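3. 조사 대상과 방법

3.1 조사 대상 숙소

본 연구는 중소 규모 숙박시설에서 침구 교체 주기와 객실 내 폐기물 분리 방식이 세탁 및 청소 비용에 어떤 영향을 주는지 살펴본다. 조사 대상은 Wenstead 지구에 있는 장기 체류형 숙소 두 곳으로, 이하 Tesine 관과 Kota 관으로 부른다. 두 숙소는 같은 운영사가 관리하며 객실 구조와 요금 체계가 비슷하다. 객실은 모두 합쳐 90실이고, 이 가운데 조사 기간 내내 정상 영업한 객실만 분석에 포함하였다. 누수 보수로 장기간 판매가 중지된 객실과 직원 숙소로 전용된 객실은 제외하였다.

Tesine 관은 체류 기간과 관계없이 매일 침구를 교체하는 방식을 유지해 왔다. Kota 관은 투숙객이 요청한 경우와 퇴실 시에만 전체를 교체하고, 그 밖의 날에는 침대 정돈만 한다. 두 방식의 차이는 운영사의 방침에 따른 것이며 연구를 위해 새로 도입한 것이 아니다. 따라서 본 조사는 무작위 배정에 의한 실험이 아니라 기존 운영 조건을 이용한 비교 관찰에 해당한다.

선행연구에서는 대형 호텔의 수건 재사용 안내문이 주로 다루어졌고, 베개와 이불처럼 부피가 큰 품목은 상대적으로 관심을 덜 받았다. Hamada의 분류에 따르면 객실 침구는 피부에 직접 닿는 품목, 간접적으로 닿는 품목, 장식용 품목으로 나뉜다(Katsuhiko Hamada, 개인 교신). 본 연구도 이 분류를 따르되, 장식용 베개는 커버를 분리해 세탁할 수 있는 경우에만 간접 접촉 품목에 포함하였다. 색이 짙은 베개는 오염이 눈에 잘 띄지 않아 교체 판단이 늦어진다는 현장 의견이 있었으므로 흰색 품목과 구분하여 기록하였다.

3.2 객실 단위의 기록

기록 단위는 객실 하나의 하루 작업이다. 청소 담당자는 입실 시각, 퇴실 시각, 교체한 품목, 수거한 폐기물의 무게를 기록지에 적었다. 침구의 무게는 세탁실로 옮긴 뒤 건조 전 상태에서 한 번, 건조 후에 한 번 측정하였다. 폐기물은 비닐봉투째로 계량하고 봉투 무게를 일괄하여 뺐다. 액체가 담긴 용기는 내용물을 비운 뒤 계량하도록 하였으나, 초기 기록에는 이 원칙이 지켜지지 않은 사례가 있어 해당 값을 결측으로 처리하였다.

객실 내 휴지통의 위치도 조사 항목에 넣었다. 휴지통은 욕실, 책상 옆, 침대 옆 가운데 한 곳 이상에 놓인다. 침대 옆에 둘 경우 협탁 앞이나 측면이 되는데, 이때 침대 가장자리와 휴지통 사이의 간격이 좁으면 침구를 벗기는 동안 휴지통을 먼저 옮겨야 한다. 그림 1은 침대 옆 배치에 해당하며, 투명 비닐을 씌운 작은 휴지통이 목재 협탁 앞 바닥에 놓여 있다. 침대 가장자리의 베개와 같이 매트리스 밖으로 일부가 걸쳐진 침구는 바닥에 닿았는지 여부를 별도로 확인하여, 닿은 경우에는 사용 흔적과 무관하게 교체 대상으로 분류하였다.
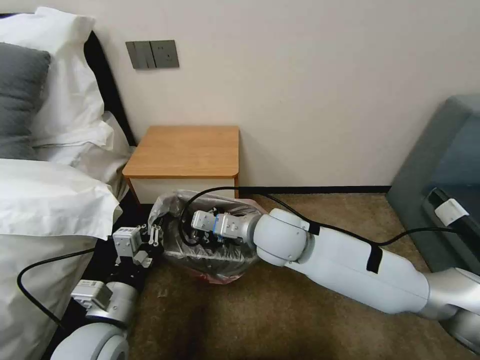
그림 1. 침대 옆 휴지통 배치와 흰색 및 짙은 회색 베개

3.3 자료의 정리와 분석

수집한 기록지는 약 2,000장이다. 기록지는 두 사람이 따로 입력한 뒤 대조하였고, 값이 서로 다르면 원본을 다시 확인하였다. 원본의 글씨를 판독할 수 없는 경우에는 추정하지 않고 결측으로 두었다. 품목명은 담당자마다 부르는 방식이 달라 Grabowska 코드표에 맞추어 통일하였다. 예를 들어 ‘큰 베개’, ‘등베개’, ‘뒷베개’는 형태와 크기가 같으면 같은 품목으로 묶었으며, 커버만 교체한 경우와 속통까지 교체한 경우는 나누어 입력하였다.

작업 시간은 객실 입실부터 퇴실까지로 정의하였다. 복도에서 물품을 보충하는 시간은 포함하지 않았다. 다만 Kota 관은 층마다 비품실이 있고 Tesine 관은 한 층 걸러 비품실이 있어, 이동 시간을 제외한 값만으로 두 숙소의 전체 노동량을 비교하기는 어렵다. 이 점을 보완하기 위하여 근무조별 총 근무 시간을 운영사에서 제공받아 참고 자료로 사용하였다.

퇴실 청소는 두 숙소 모두 전체 교체를 원칙으로 하므로 체류 중 청소와 분리하여 분석하였다. 체류 중 청소에서는 교체 품목 수, 세탁물 건조 중량, 작업 시간을 종속변수로 두고, 숙소와 객실 면적, 투숙 인원, 체류 일수를 설명변수로 하였다. 같은 객실의 기록이 반복되므로 객실을 임의효과로 지정한 혼합모형을 적용하였다. 체류 일수가 28일을 넘는 기록은 계약 조건이 달라 본 분석에서 제외하고, 포함했을 때의 결과를 따로 산출하여 비교하였다.

3.4 면접 조사

기록지만으로는 담당자가 교체 여부를 어떻게 판단하는지 알기 어려워 면접을 병행하였다. 면접은 3월에 실시하였으며 한 회에 40분을 넘지 않도록 하였다. 질문은 얼룩이나 구김을 발견했을 때의 처리, 투숙객의 개인 물품이 침대 위에 놓여 있을 때의 작업 범위, 휴지통을 비우는 순서 등으로 구성하였다. 녹음에 동의하지 않은 응답자의 경우에는 면접자가 현장에서 요지를 적고 응답자에게 내용을 확인받았다.

응답은 두 숙소에서 차이를 보였다. Tesine 관의 담당자들은 교체 여부를 판단할 일이 거의 없다고 답하였고, 작업 순서와 세탁물 운반에 관한 의견을 주로 제시하였다. Kota 관에서는 구김의 정도를 어디까지 정돈으로 처리할 것인지가 반복하여 언급되었다. 특히 속통이 부드러운 베개는 하룻밤 사용으로도 모양이 크게 흐트러지기 때문에 청결 상태와 관계없이 새것으로 바꾸는 경우가 있다고 하였다. 이러한 교체는 기록지의 사유란에 ‘외관’으로 적도록 하였으며, 오염에 의한 교체와 구분하여 4장에서 제시한다.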